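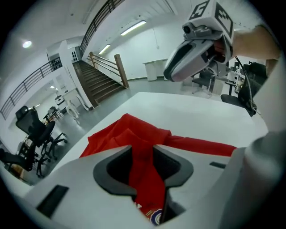

**Lucyna Sadowski**

Progress on the two-hander grippers. Shells are printed, marker cube is on one of them, now trying cloth. Red tshirt because it stands out on the white table. Want the pair to manage a fold before I bother with the arms – target is 3000 recorded folds by September, dont laugh.

Pads are the question. V-shape with the channel, soft-ish. Anyone gone stiffer?

> **fenari_bits:** 3000 is mad for one shirt. Do 520 and change the shirt.

Maybe. The shirt's cheap, my evenings arent.

**Zuzanna Szewczyk**

Wouldn't go stiffer. Mine skidded on cotton, went back to soft after a week. Also press down first THEN close, otherwise you only get the top layer.
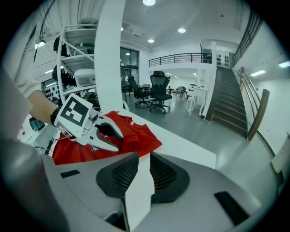 *Fingers down on the folded shirt, flat marker on this one*

**pandey557**

Disagree on soft. Soft pads wear out and your grip width drifts, then half the data's rubbish. Stiff core, thin skin.

**Zuzanna Szewczyk**

Drifts if you never recalibrate – takes two minutes??

**pandey557**

Two minutes every session, and you'll skip it. I did.

**Lucyna Sadowski**

ok ok. Will print one set each way and log both. Cable still drags on the wrist when I turn it over, so that's next. Anyone got a spare right-angle plug?

**fenari_bits**

Got two, pm me your adress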